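Back from Murkholm, still not over it

Ok so quick one before work. Skuto played Murkholm and I was there and I have had maybe four hours sleep. 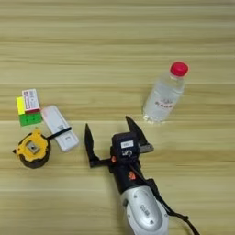 For anyone who landed on this blog from the recipe posts, sorry, this is a Skuto post. Third one this year. They are a band. They sing half in English and half in whatever Bjartur feels like that day, and they have been my favorite people to stand in the dark and look at since the second EP.

Background, fast. They went quiet in the spring. No shows, no posts, the mailing list just stopped. Then Sólveig Þrastardóttir did that long radio interview where she said she had been sick of her own voice and couldn't listen to the first album without leaving the room. Everybody in the fan group decided that meant the band was over. I decided that too, I'm not going to pretend I was the calm one. I wrote a very embarrassing post which is now deleted, don't go looking.

And then December, tour dates. Small rooms. Murkholm holds 1,000 if you count the balcony and they sold it out before I got to the front of the online queue. I got mine from Gwilym Wogan in the fan group, who had a spare after his brother bailed. Face value! He wouldn't even let me buy him a drink. Thank you Gwilym.

Doors at 7. I got there way too early and stood behind a couple who had come down from Undovdale on two buses and were eating cold noodles out of a tub. Nice people. They had seen the opening night and refused to tell me the setlist even when I asked directly. Respect, I guess. I was annoyed at the time.

Support was Fares Salameh, solo, just him and a guitar and a loop pedal that kept misbehaving. I only knew him from the soundtrack thing. Better live, by a lot. He did a song about his dad's taxi that had the bar go quiet, and that bar does not go quiet. Only 6 songs. I wanted more. He was selling tapes himself afterward and ran out of change so people were just rounding up.

Then a long gap. Too long. Some tech stuff with the keyboard, guy with a flashlight in his teeth. Somebody behind me started the slow clap and got shushed.

Then they came on with no intro and went right into Riis. RIIS. As an opener! It's been the closer on every tour I have ever been to. I didn't have time to get ready for it. I think the person next to me was crying before the first chorus and I wasn't far off.

Sólveig's voice is different now, lower, and she doesn't push for the high bit on the bridge anymore, she lets the crowd have it. I read someone complaining about this already. I thought it was the best part of the night. She stood back from the mic with her hands in her sleeves and a whole room of people sang it at her kind of badly, and she laughed.

Grímur Østergaard is still the best drummer I've ever seen in person and he still looks like he is waiting for a dentist appointment. Bjartur Overgaard talked too much between songs, as usual. Long story about a ferry. I lost the thread and so did he. He also said the new record is "finished except for the parts that aren't", so make of that what you want. The fan group has been taking that sentence apart since midnight.

New songs. There were 2. First one slow, lots of organ, I couldn't get the words. Second one is going to be huge, it has a handclap part and a really mean lyric about someone who only calls when they're driving. Everyone in the group thinks they know who it's about. I have my theory too and I'm keeping it off here becuase last time I guessed about somebody's private life on this blog I felt gross for a week. She said in the interview that the guessing was part of why she stopped. So lets maybe not.

Things I didn't love: the sound under the balcony, mud. Phones, so many phones. The shirt I wanted was gone in every size except one that would fit my nephew. They skipped everything from the first album apart from Riis, which I get after what she said, but still. I'd been hoping for the harbor one. I have been hoping for the harbor one for three tours.

Encore was one song, the lullaby, all of them around one mic. Lights came up straight after and the security guys had us out in the street like it was a fire drill. Missed the train. Sat in the station with a bag of chips and the noodle couple, who finally admitted that opening night did NOT get Riis first. So that was just for us. I'm choosing to beleive that.

No good photos of the band from me, I had my phone in my pocket for nearly all of it. Gwilym got some decent ones from the balcony and he's putting them in the group later.

Ok, late now, actual late. If anyone has a spare for the Undovdale date my email is in the sidebar. I'll pay for your bus.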